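Textile Care and Finishing, Unit 4
Handout: Reading and folding a cream garment
Prepared by Lụa Bùi, room 50, Venville building

Please read this handout before the practical in April. It is short, but I ask you to read it with a garment in your hands, preferably a light one. Cream and ivory clothes are the best for learning, because every crease and every mark shows on them.

Three views of cream cloth at the table:
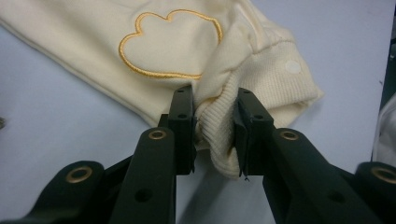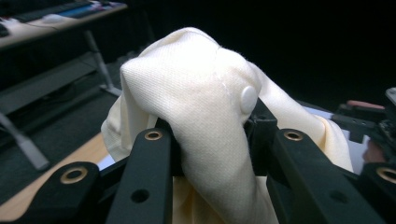
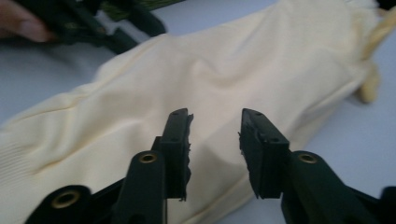

4.1 Why we begin with touch

Many students look at the care label first. The label is necessary, but it tells you what the maker believed about the garment when it was new. Your fingers tell you how it is today. Before you fold anything, take a small part of the cloth between thumb and finger and rub it slowly. Then pull it gently in two directions, along the length and across.

A knitted cloth will give in both directions, usually more across. A woven cloth will give very little, except on the diagonal. If you feel small slanting lines under the finger, you probably have a twill. Write down what you feel before you ask your neighbour.

4.2 Words you should know

Rib: a knit with raised vertical lines. It is used at cuffs, hems and necks, as it can stretch over the hand and go back.

Brushed: a surface which has been raised a little so that it feels soft. It collects fluff and should be turned inside out for the wash.

Satin stitch: embroidery stitches laid very close to each other, so that they make a smooth raised line. They catch easily on zips and hooks.

Pilling: small balls of fibre on the surface, mostly under the arms and on the inner side of the sleeves.

Shank: the small stem between button and cloth. Some buttons have it as part of the button, others have it made of thread.

4.3 Sleeves and cuffs

The sleeve is where most folds go wrong. Students fold the body very nicely and then push the sleeves in at the end, and the garment gets a thick lump on one side. Please work in this order:

Lay the garment face down and smooth the back with the flat hand, from the neck to the hem.
Open each cuff fully and let it rest. Do not pull a rib to make it flat.
Bring one sleeve straight across the back, then turn it down so that it lies parallel to the side.
Do the same with the other sleeve. The cuffs should stop before the hem.
Fold up from the hem, in two or in three parts, depending on the shelf.

If there is embroidery on a sleeve, keep the fold line away from it. A fold pressed through satin stitch leaves a mark which is difficult to remove – I have tried with steam many times and the result was never perfect. Put a piece of tissue over the stitching if the garment will be stored for the whole season.

4.4 Buttons

Buttons are closed before folding, but not all of them. Close the top one, then every second one. Check each button by lifting it lightly, never by twisting. If the thread is loose, put the garment aside and sew it first. White buttons on cream cloth should be compared in daylight, because two whites which look the same under the lamp can be quite different at the window.

4.5 A question from last year

Kuo-hua Chiang asked me if one should iron before folding or fold without ironing. My answer is: for woven cloth, iron. For knits, steam from a small distance and smooth with the hand. Gráinne Keane, who teaches the laundry unit, does not agree with me about the steam and lets her knits dry flat only. You may follow either of us, but write in your report which method you have used.

4.6 To bring and to hand in

Bring one knitted and one woven garment, both clean, and a soft pencil. Tissue is in the cupboard under the window. The report is one page, with a drawing of your fold lines and the name of each cloth. Leave it in the tray of Hanne Ásgeirsdóttir before 4 in the afternoon. Reports without a drawing will be given back once for correction.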